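Section 4: Setting Up Your Listening Station and Calling In to the Show

If you've made it through Sections 1 to 3, your Grivow receiver is out of the box, charged and updated, and you're probably itching to hear something. Good! This is the part I like best. I'm going to walk you through tuning to the Skumgate public affairs hour, saving it so you never miss one, and getting yourself on the air when the topic is something you care about. Last month it was parking meters and I've never heard so many people so worked up before lunch.

I wrote this for the neighbors who got their receivers through the library loan program, so if you bought yours elsewhere a couple of the menus might be in a different order. The words on the buttons are the same.

4.1 Before you start

You'll want your receiver, the charging cable, your phone (any phone, a landline is great) and your library loan card with the number on the back. Give yourself an evening. It doesn't take that long, but I'd hate for you to be doing this with two minutes to go before the show.

Pick a spot you already like sitting in. Mawar Majimbun keeps hers in the kitchen next to the bread box, and I listen in the bedroom with my feet up, which my kids think is hilarious for a program on sewer bonds. 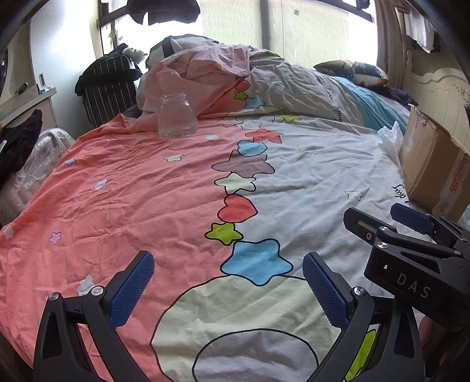
Stars and hearts on the bed sheet.

4.2 Placing the receiver

1. Set the receiver on a flat, hard surface. A nightstand, a shelf and a windowsill are all fine.

2. Pull the antenna up all the way. There's a little click at the top. If you didn't feel the click, push it down and try again.

3. Turn the antenna toward the nearest window. I know it looks silly. Do it anyway and you'll hear the difference in the evenings.

4. Plug in the cable and wait for the green light. An amber light means it's charging but not ready, so go make some tea.

CAUTION: Please don't run the receiver while it's sitting on a blanket or a pillow. The vents are on the bottom and they need air. If the case gets too warm to hold comfortably, switch it off, unplug it and let it cool down for an hour before you try again.

Note: Microwaves, older dimmer switches and fish tank pumps all make a buzz. If you've got a buzz, walk through the house turning things off one at a time until you find the culprit (mine was a heated towel rail, of all things).

4.3 Finding the show

1. Press and hold SOURCE until the screen says LOCAL.

2. Press SCAN once. Only once! If you press it twice it starts over, and then you sit there wondering why it's taking forever.

3. When the list comes up, turn the big knob until you see SKUMGATE TALK. It's usually near the bottom.

4. Press the knob in to select it. You should hear either talk or the hourly chime.

5. Hold down preset button 2 until you hear a beep. Now the station is saved there. I picked 2 because the instructions we give out over the phone all say "press 2," so if you use a different one, write it on a sticky note for yourself.

If the list comes up empty, scan again after dark. The signal on the far side of the Clillier ridge is weak in the daytime, and folks down there tell me they often do better after 7 p.m. You can also listen to the recorded version, and I'll get to that in 4.6.

4.4 Setting the reminder

The public affairs hour starts at noon and repeats at 8 p.m. The receiver can wake itself up for either one.

1. Press MENU, then turn the knob to REMINDERS.

2. Choose ADD NEW and press the knob.

3. Set the start time to 11:58 a.m. or 7:58 p.m. Those couple of minutes let you catch the rundown, where Toon Groen reads out the topics and tells you which one they're taking calls on.

4. Set the preset to 2 (or whatever you chose).

5. Set the volume. Mine's at 14. The factory setting is loud enough to launch the cat off the windowsill, so do check this one.

6. Press SAVE. A small bell shows up in the corner of the screen.

Note: Reminders don't survive a flat battery. If you take your receiver off the charger for a few days, look for the bell when you plug it back in. No bell, no reminder, and you'll have to go through the steps again. We've asked for this to be fixed.

4.5 Calling in

Okay, here we go! You don't need to be an expert to call. Most of the best calls I've heard were from people who simply lived on the street being talked about.

First, register your number. You only do this one time.

1. From your phone, call the listener line printed on your loan card.

2. When the recording asks for your program code, enter 403. That's the code for the public affairs hour. Other shows have their own codes, and if you put in the wrong one you'll end up in the queue for the gardening show (lovely people, but they can't help you with a zoning question).

3. Say your first name and your neighborhood after the tone. Leave out your last name and your street address.

4. Hang up. You'll get a call back or a text to tell you you're on the list.

Then, on the day of the show:

1. Listen to the rundown so you know which topic is open for calls.

2. Write your question down. One question. I use the back of an envelope, and I underline the bit I want to be sure to say, and then I still forget it half the time.

3. Get your things together before you dial: the envelope, a glass of water, your reading glasses, tissues if it's allergy season. Once you're in the queue you won't want to get up.
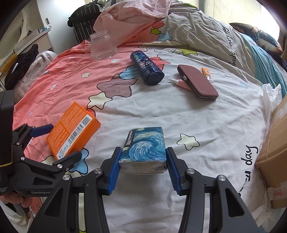
4. Call the listener line and press 2 for live calls.

5. The screener will pick up and ask what you'd like to say. Give the short version. They aren't judging you, they're putting the calls in an order that makes sense.

6. Turn your receiver all the way down when the screener tells you you're next. This is the big one. The radio runs a few seconds behind the phone, and if you can hear yourself coming back at you, you'll get tangled up. Everybody does it once. I did it twice.

7. Wait for Toon to say your name, then go ahead. You don't need to say "long-time listener, first-time caller," though he does seem to enjoy it.

8. When you've asked your question, stay on the line. There's often a follow-up. The screener will let you know when you're clear.

CAUTION: Don't call in while you're driving, even on speaker. The screeners will ask, and they'll take you off the list if you say yes.

CAUTION: The show is live with a very short delay. Please keep phone numbers, account numbers and other people's private business out of it. If you say something you regret, tell the screener right away and they can sometimes catch it before the evening repeat goes out.

If you can't get through, don't take it personally. The queue holds 63 callers, and for the big topics (the Verbeke warehouse tax break was one, and so was the bus cut in December) it fills up before the first guest has finished talking. You can leave a recorded question in advance by pressing 3 in place of 2. They play a few of those every show and it's a much calmer way to do it. Mawar always goes this route and she's been on more than I have!

4.6 Listening later

Your receiver keeps past shows on its memory card, so if you had a dentist appointment or you just nodded off, you can catch up.

1. Press MENU and choose SAVED SHOWS.

2. Turn the knob to the one you want. They're listed newest first, by topic.

3. Press the knob to play. Press it again to pause.

4. To skip ahead, hold the right arrow. It jumps a minute at a time.

The card holds about 200 shows. After that the oldest one drops off each time a new one is recorded. If there's a show you want to hang on to, highlight it, hold down KEEP and wait for the little padlock. I've got a padlock on the whole series about the school boundary map and I'm not giving it up.

Note: Saved shows only record if the receiver is plugged in and the reminder is set. See 4.4 if your list is looking thin.

4.7 If something isn't working

The screen is on but there's no sound. Check the volume first, especially if you turned it down to make a call. Then check that nothing is plugged into the headphone socket on the left side.

The station fades in and out. Go back to 4.2 and have another go at the antenna. Moving the receiver even a foot along the shelf can help.

The phone line says your number isn't registered. Your registration may have lapsed. It runs out if you haven't called in a year. Follow the first set of steps in 4.5 again.

The reminder went off at the wrong time. Nine times out of ten the clock got set to p.m. when you wanted a.m. Press and hold CLOCK, turn the knob until it's right, and press to save.

The receiver is frozen and none of the buttons do anything. Unplug it, hold the power button down while you count slowly to twenty, and plug it back in. Your presets will still be there but you'll need to put your reminder in again.

If you've tried all that and you're still stuck, bring the receiver and its cable to the library help desk with your loan card. They'll swap it if they can't sort it out on the spot. Take the memory card out first if you've got padlocked shows on it, and pop it into the new one when you get home. Section 5 covers the card slot, which is a bit fiddly, so read that before you go poking at it with a paper clip.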